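Re: [gresness-users] two-arm holds drifting apart after the planner update

On Thursday, Achilleas Economou wrote:
> Anyone else seeing the wrists fight each other once both grippers
> have closed on the same part? Single arm moves are fine. I went back
> to the old planner and it's better but still not great.

Hi Achilleas, hi all,

Yep, same thing on our setup! I spent most of yesterday on it and I think the planner is mostly innocent. Our two arms were getting their setpoints from separate loops, and the right one was lagging whenever the logger flushed to disk. With a stiff part between the grippers you notice that right away.
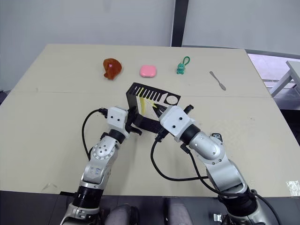
So what I did was put both arms on one timer at 400 Hz and have the Kokkinos node send a single message with both targets in it (ugly, but it works). I also turned the wrist stiffness way down once both grippers report closed. Out of 1000 logged holds on the old code, 126 tripped the force limit. I haven't got a full run on the new code yet, so don't quote me on anything!

Could you check whether your logger shares a thread with the right arm? The patch is in ticket 2785 if you want to try it.

Cheers from Bratesden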